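Small Table, Big Love: Keeping a Round Table Happy for Years

Welcome back to the Lunholm kitchen notebook, where I write down everything I've learned from living with the same table through three apartments and a whole lot of spaghetti.
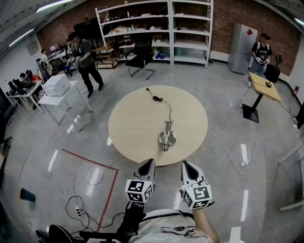 I should say up front that I'm crazy about round tables. You can squeeze in one more person without anybody getting stuck with the leg, the conversation goes all the way around, and there are no corners to catch your hip on when you're carrying soup. But they do need a little looking after, especially the pale ones, which show every ring and every crayon. So this month's page is all table care, plus a few extras at the bottom that people have been asking me for since last November.

The daily wipe

Soft cloth, warm water, one drop of dish soap in the whole bowl. One drop! Most of the dull, sticky tables I've met were sticky from soap that never got rinsed off. Wring the cloth until it stops dripping, wipe from the middle out toward the edge, then go over it again with plain water and dry it with a towel. The drying is the part I used to skip, and my old table had the cloudy patches to prove it.

Don't forget the rim. Run the cloth around the edge and then underneath it, where fingers go. If you have small kids you'll be amazed (and a bit horrified) at what's under there.

White rings

A white ring usually means moisture has gotten into the finish and hasn't reached the wood, so there's hope. My order of attack:

Leave it alone overnight. Some of them fade by breakfast.

Try a hair dryer on low, held a hand's width away and kept moving. Stop as soon as the finish feels more than warm.

Rub in a dab of plain petroleum jelly, leave it a few hours, and buff it off with an old T-shirt. This one has saved me more times than I'd like to admit.

Dark rings are another story. Those have usually gone down into the wood, and you're looking at sanding and refinishing, or a nice big fruit bowl. I have a nice big fruit bowl.

Crayon, ink and mystery goo

Crayon comes off with a little mayonnaise on a paper towel. I know! Let it sit five minutes, wipe, then wash with the soapy cloth so your table doesn't smell like a sandwich. For ballpoint on a sealed top, I dab with a cotton swab and a tiny bit of rubbing alcohol, and I always test under the rim first, as alcohol can take the shine right off some finishes. Sticker residue gives up if you warm it with the hair dryer and roll it off with your thumb. Keep the metal scrapers in the drawer. An old plastic gift card does the same job and won't gouge.

The wobble

Before you fold up a napkin and jam it under a foot, flip the table over (get help, lay down a blanket) and check the bolts. Nine times out of ten something has just worked loose. Snug each bolt a little, move to the one across from it, and keep going back and forth until they're all firm. If you crank one down all the way first, the base pulls crooked and you'll have a brand new wobble.

If the bolts are tight and it still rocks, turn the table a quarter turn where it stands. My floor in the Plustberg apartment had a dip I'd never have found otherwise, and the quarter turn fixed it for free. After that, felt pads. Stack two thin ones on the short foot and trim them with nail scissors.

Felt pads that stay put

While we're on pads: clean the bottoms of the legs before you stick anything on. Wipe, dry, then press each pad hard and count to thirty. Leave the chair upside down for an hour if you can stand it. Mine used to slide off in a week and collect cat hair, and now they last a year or more. I put new ones on every 25th September, for no better reason than that's when I did it the first time and wrote it on the calendar.

Chairs with metal legs or metal frames are harder on floors than you'd think, so check for missing end caps too. A bare tube will cut a little half moon in vinyl in one good scoot.

Moving it around the room

Lift, don't drag, even on carpet. If you're on your own, lay an old bath towel under the feet and pull the towel gently. Every few months I rotate the top toward the window a bit so the sun doesn't bleach one side. Pale wood tends to darken or yellow in the light, and a placemat that never moves will leave a ghost of itself behind.

A few extras

Baking soda paste gets tea stains out of mugs faster than anything I've bought.

Keep a Carnora jar (or any wide jar with a lid) by the sink for rubber bands and twist ties. I had 151 in mine when I finally tipped it out on the table!

Damp salt on half a lemon will brighten up a wooden cutting board beautifully. Rinse well and stand it on its edge to dry.

A squeaky chair can often be quieted with candle wax rubbed into the joint.

Wash your dishcloths hot and skip the fabric softener, which leaves a coating and makes them push water around.

Next time: the oven door, and how to get at the gunk between the two panes of glass.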